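Carnex Desktop Client: Set-up Guide
Section 4. Saved games, cloud copies and moving to a new computer

This section covers saved games for Pindberg and Lekota when they are played through the Carnex client. It applies to version 2.15 and later. If you have an older version, update the client before you go any further. The save folder was moved in 2.15 and the steps below will not match what you see.

4.1 Before you start

You will need your Carnex account name and password, and 199 MB of free space on the drive where the game is installed. Pindberg keeps a maximum of 108 save slots per profile. Lekota has no fixed limit, but the list becomes slow to open when it is very long.

Close the game fully. Leaving it at the title screen is not enough, as the game holds the profile file open until it exits.

4.2 Turning on cloud copies

1. Open the client and sign in.
2. Choose Library, then right-click the game and choose Settings.
3. Open the Saves tab.
4. Tick "Keep a cloud copy".
5. Choose Upload now. A bar shows progress at the bottom of the window.
6. Wait until the status line reads "Up to date" and close the tab.

Note: Cloud copies are made when you quit the game. They are not made while you play. If the power fails in the middle of a session, the last cloud copy will be from the end of the session before.

Note: Screenshots and recorded replays are not included. Copy these by hand from the Media folder.

4.3 Profile pictures

Each profile can carry a picture, which appears beside its saves in the list. Any square JPG or PNG will do. The client shrinks it to fit and stores it with the profile, so it moves with your saves.

1. Open the Profiles tab and select a profile.
2. Choose Change picture and browse to the file.
3. Drag the corner handles until the preview looks right, then choose Apply.

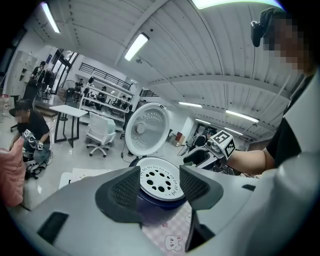

Rice cooker inner lid and checked cloth.

Pictures are visible to people on your friends list. To keep yours private, untick "Show to friends" on the same tab. The change takes effect the next time you sign in.

4.4 Moving saves to a new computer

If cloud copies are on, install the client on the new computer, sign in and start the game once. The saves will be fetched before the title screen appears.

If cloud copies are off, do the following:

1. On the old computer, open the Saves tab and choose Export.
2. Tick the profiles you want and choose a place for the file. A memory stick is fine.
3. On the new computer, install the game and run it once, then quit. This creates the empty folders.
4. Open the Saves tab and choose Import.
5. Select the exported file and choose Merge or Replace.

Merge keeps the saves already on the new computer and adds the others. Replace removes what is there first.

CAUTION: Replace cannot be undone. Export the profiles on the new computer before you use it.

CAUTION: Do not rename the exported file. The client checks the name against the contents and will refuse a file that does not match.

4.5 When two copies do not agree

If you have played on two computers without signing in on one of them, the client will show a message headed "Choose a save". It lists both copies with the date, the hours played and the profile picture.

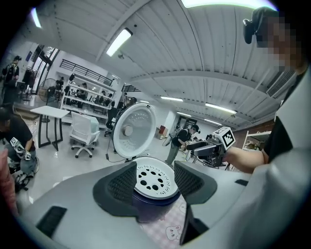 Check the hours played first, because the date alone can mislead you if the clock on one computer is wrong. The profile picture is a poor guide when two profiles use similar ones. At list size, a white perforated plate and the open white lid behind it can look much like any other pale round shape, so give each profile a clear name as well. When you are sure, select the copy you want and choose Keep. The other copy goes to the Set aside folder and stays there for 15 days.

To bring back a copy from Set aside:

1. Open the Saves tab and choose Set aside.
2. Select the copy and choose Restore as new profile.
3. Start the game and check that the save loads.

4.6 Known problems

Lekota saves made with the Stusten map pack will not load unless the pack is also installed on the new computer. Install it first, then import.

Error 2 during import means the drive is full or the folder is read-only. Free some space, or run the client from an account that can write to the folder, and try again.

If the Saves tab is greyed out, the game is still running in the background. End it from the task list and reopen the tab.

Section revised 7 July 2024 by Brijesh Gautam.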